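4.2 Shot length in the heist sequence

The vault sequence of Stistamus was segmented by hand in Bondus, and each cut was logged to the nearest video frame. Dissolves were counted as one cut, placed at the midpoint. The sequence contains 461 shots. Shots shorter than 8 video frames were checked a second time at reduced playback speed.
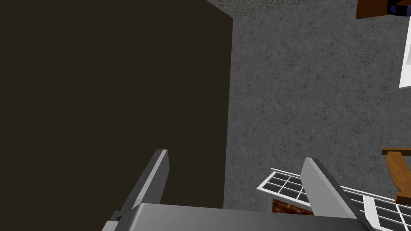 Median shot length falls steadily until the alarm is triggered and then rises during the escape, where the director returns to wide framings. This differs from the pattern Tsang reports for chase scenes. Dialogue shots were coded separately, and 7 were excluded owing to damaged audio on the disc.

The coding sheet is given in Appendix B. A second coder would be needed to test reliability.

Kedir Gebru, Film and Media project report, September

Contact | Copyright Stirasix | Back to top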